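Savovville Residents' Forum
Shared Facilities > Pantry and Snack Shelf
Topic: Arrangement of the small snack packets

E_Amegashie_Facilities
Posted 13th July

Colleagues and residents are asked to consider the condition of the white metal shelving unit in the shared pantry. The small packets are at present placed on the shelf in one heap. Residents have reported difficulty in finding a particular kind, and several packets have been returned to the shelf with crushed corners.

It is proposed that packets be sorted by kind, stacked flat in one direction, and placed with the printed front facing up. The monthly snack budget remains at 655 and is not affected by this proposal. 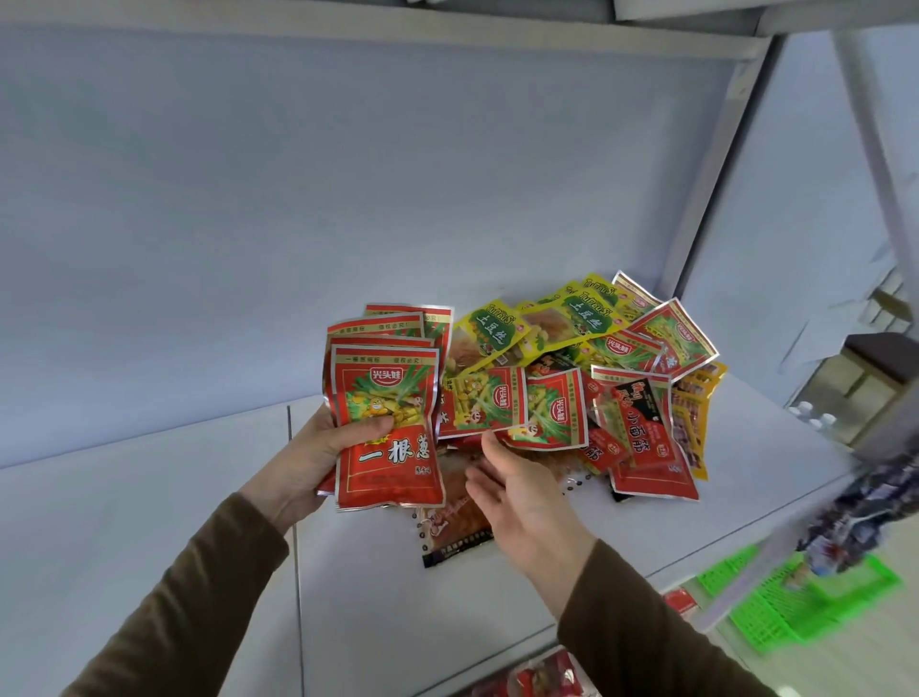

Dede Fiadzo

I have begun with the red 一根葱 packets, as these are the easiest to recognize by the large white characters. Four of them sit well in one hand when fanned a little, and they can be set down as a single stack. I would suggest that the two yellow 土豆丝 packets be placed together behind them, and that the 小面筋 be given a separate row. The shelf should also be wiped before anything is put back. There are small dark specks on the surface beside the pile.

kikuchi_31
Reply to Dede Fiadzo

I respectfully disagree with sorting by kind. The order is refilled every 25 days and the selection changes each time. A row reserved for one product will stand empty once that product is gone. Two open trays, one for spicy items and one for everything else, would require less attention.

pano_second_floor
Reply to kikuchi_31

Trays were tried last December. Residents searched through them from the top and the older packets remained at the bottom past their date. I support the stacks, with the earliest date placed on top.

kikuchi_31

The point about dates is accepted. I maintain that stacks of slippery packets will slide unless there is a divider between them.

Seden_R

Would card dividers be acceptable? I have a number of them left over from the stationery cupboard, 70 mm high.

E_Amegashie_Facilities

Card dividers are approved for a trial period. Ms. Fiadzo will continue with the sorting — residents are asked not to move the stacks while this is under way. Kikuchi's proposal for trays will be reconsidered if the dividers do not hold.

Dede Fiadzo

Thank you. Seden, please leave the dividers on the pantry counter.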